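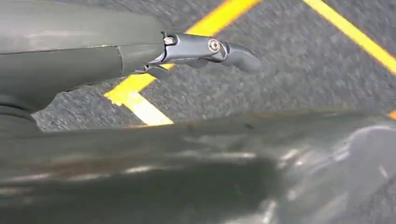
A round bolt in silver-gray metal. Photo: Kjell Hellström

By Borghild Wikström
2024-12-05

My father kept his screws in coffee cans, and so did his father, and I grew up thinking that every family in the world had a shelf of rattling cans somewhere near the back door. You went to the cans before you went to the store. You tipped one out on a sheet of newspaper, spread the pile with the flat of your hand, and went looking for something close enough to what you needed. Close enough was a very respectable measurement in our house.

I have been thinking about those cans since I moved back to Ristasby in February, into a house where every cabinet door hangs a little differently from its neighbor. The first one fell off while I was putting the cereal away. I did what I suppose most people would do now and looked up a new cabinet, and then I looked at the price, and then I put on my coat and walked down to Frimpong.

Frimpong is the hardware store on the lower road, past the bakery, and if you are used to the big places out by the highway it takes some getting used to. The drawers go all the way up to the ceiling — some 300 of them, I was told at the counter — and the labels are in at least three kinds of handwriting. You can buy a single washer there. You can buy it, moreover, after a long conversation about where it is going and what used to be there before it, and whether the wood around it has gone soft.

Mine had gone soft. I was sent home with two hinges, a handful of wooden matches and a little bottle of glue, along with instructions to fill the old holes, let them dry overnight and keep my hands off the door until morning. I did not keep my hands off the door until morning, and so the next day I was back for more matches.

What I had forgotten, living so long in apartments where you called the landlord, is how much of fixing a thing is just standing in front of it. I stood in front of that cabinet with my tea for the better part of a Sunday. By supper I knew why it sagged — the wall leans, and somebody years ago had shimmed the frame with folded cardboard from a box of rusks — and I felt oddly fond of that somebody, whose cardboard I left where it was.

The bathroom door is next. It sticks when it rains, and my sister says to plane it and my neighbor says to wait for summer. I have started a coffee can.

Last updated: Thursday afternoon

Contact the editors | © Rastard Magazine | Back to top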